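Lorkik serving tray, large, wood
Reviewed for the Skakside kitchen pages

Rated load is 53 ounces according to the Lorkik leaflet. I put up to 500 grams on it in normal use, so the rating was never tested. The base sits flat on the counter and did not rock when I pressed on the corners. Finish is even, with one rough spot under the left end - two passes with fine sandpaper fixed it.

Capacity is good. A dinner plate goes in with room left at the corner for a box of tea. The older Stevens tray, item 998, took the plate and nothing else.

Cleaning is by damp cloth only. The leaflet rules out soaking, and the Serncombe oil sold alongside it is optional. I applied one coat in October and have not repeated it.

Four stars. I would buy the same size again.

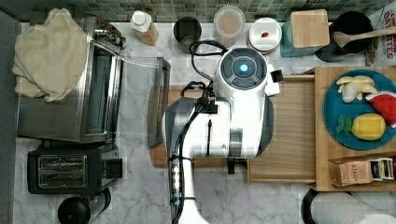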